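Renji Chiba
June 25, 2020

A thread about shopping for my neighbour, and what I learned about lists. I have done it since February and I made many mistakes. 1/ 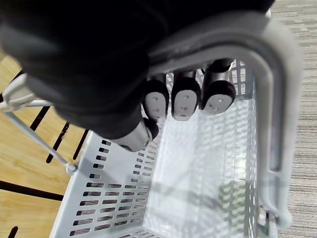
My neighbour is over 80 and she does not go into shops at the moment. In the first week she gave me a list with one word on each line: bread, milk, soap, tea. I thought it would be easy. I walked in with a white plastic basket, the kind with a thick grey handle, and after the first shelf I did not know what to do. Which bread? She had eaten the same one for years and did not think to write the name. 2/

I bought the bread I like myself. She was very polite. Later I heard that she gave it to the birds. 3/

So we changed the list. Now she writes the name, the size, and what I may bring if it is sold out. For example: "Karkari tea, small box. If no Karkari, then Daneshvar. If no Daneshvar, nothing." I like the "nothing" very much. Before, I always came back with some other tea and she felt she must pay for it. 4/

The order matters too. Her list was in the order she remembered things, so I went back to the vegetables again and again. I copied it in the order of the shelves at the shop in Bradudthorpe. My time inside went from 25 minutes to much less, and in these months this is a kindness to everybody in the queue. 5/

About heavy things. I take a basket and never a trolley, as I go home on foot. Potatoes and washing powder do not go on the same day. She puts a small star next to what can wait, and the stars wait. 6/

Money was the difficult part. At first she wanted to pay more than the receipt and I wanted to take less, and we stood at the door like this for a long time, two metres apart. Now there is an envelope under the flower pot. I put the receipt in, she puts the exact coins in. We do not discuss it. 7/

One thing I still do badly: fruit. She asks for pears "ready for tomorrow". I press them very gently and I believe they are ready, and then she telephones to say they are like stones. If someone can explain pears to me, please do. 8/

Somebody asked me if an app would be better. She has tried one, Urarska, and it was fine for her, but the delivery times were all taken for 3 weeks. Also she likes to write the list by hand. Her letters are beautiful and I keep the old lists in a drawer. 9/

Next week she wants ingredients for a plum cake. The list is already two pages, and it says which plums. 10/10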